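Section 4. Changing strings and setting up the Polla hollow-body guitar

This section applies to the Polla archtop with floating bridge. It covers restringing, bridge placement and string height. Pickup height is in Section 5. Revised 10 March 2022.

4.1 Before you start

You need a full set of strings, a string winder, a pair of side cutters, a tuner, a steel rule and a soft pencil. The guitar leaves the Drinddale workshop with a Dumitrescu flatwound set fitted. Roundwound sets can be used, but string height and intonation must be checked again after the change.

Caution: The bridge is held in place by string tension only. Do not take off all the strings at once unless you have marked the bridge position. The soundpost, if fitted, may also fall. 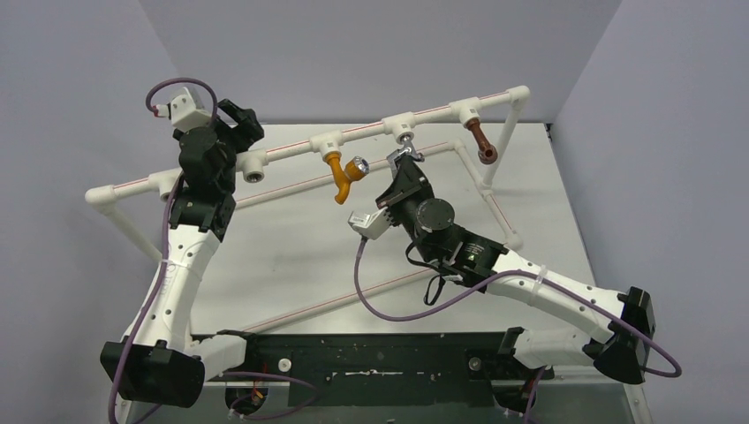 Can I restring the guitar with nylon strings?
The bridge and tailpiece are made for steel, and nylon strings will not put enough pressure on the top to hold the bridge in place. The magnetic pickup will not sense them either.

4.2 Replacing the strings

1. Lay the guitar on its back with the neck supported behind the first fret.

2. Mark the outline of both bridge feet on low-tack tape. Do not write on the finish.

3. Turn the volume control fully down and unplug the cable.

4. Loosen the low E string until it can be lifted out of the nut slot. Unwind it from the post and unhook the ball end from the tailpiece.

5. Hook the new string into the tailpiece. Keep light tension on it with one hand so that the ball end stays seated.

6. Pass the string through the post and leave enough slack for three turns. Wind downward, each turn below the last.

7. Bring the string to pitch, then go on to the next. Work from low E to high E, one string at a time.

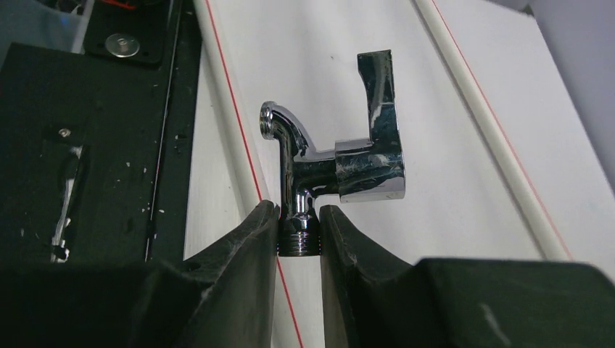 8. Cut off the spare ends close to the posts.

Note: Flatwound strings should not be cut before they have been bent at the post. The outer wrap can slip on the core, and the string will then sound dull along its whole length.

4.3 Setting the bridge

1. Check that both feet sit flat on the top. A strip of thin paper should not pass under either foot.

2. Tune to pitch. Play the harmonic at the 12th fret of the high E, then the fretted note at the same place.

3. If the fretted note is sharp, move the treble side of the bridge toward the tailpiece. If it is flat, move it toward the neck. Slacken the strings slightly before each move.

4. Repeat on the low E with the bass side. Then recheck the high E — moving one side nearly always shifts the other.

5. Look along the bridge from the tailpiece end. It should stand upright. Repeated tuning pulls the top of the bridge toward the neck.
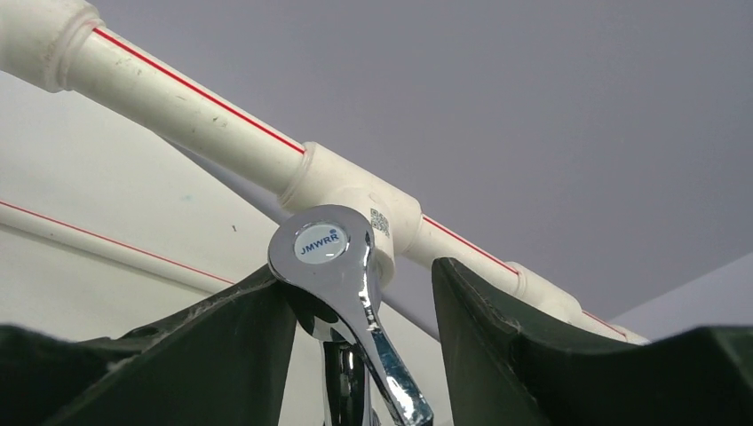 4.4 String height

Height is set with the two thumbwheels under the bridge saddle. Turn them clockwise to lower the strings. Take the tension off first; forcing a wheel under full tension can strip the post.

If the guitar buzzes only on open strings, the fault is probably at the nut. Do not raise the bridge to cure it. Nut work is outside this guide and should be left to a repair shop.

Owners of the Clilivetti tailpiece version should recheck string height after 10 hours of playing.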